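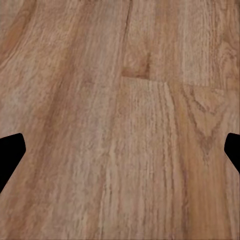 Furkora, reviewed by Esperanza Lindgren

I've spent a good long while with Furkora, the simulated training method from Clondgate, and I'm fond of it (my patience with setup aside!). It teaches a policy from wrist views alone, and my run took 2390 episodes.

14 shares | 3 comments
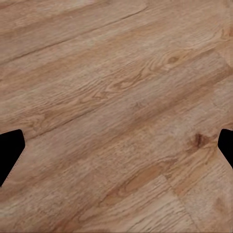
Furkora's best idea is its randomized flooring, which keeps a policy from memorizing one background. I do like how much there is to learn to ignore, like that dark knot just left of the right fingertip, with the grain curving around it. My older Kan setup used one plain gray floor and was lost without it. I'd only ask for sharper textures, and maybe a shorter install guide.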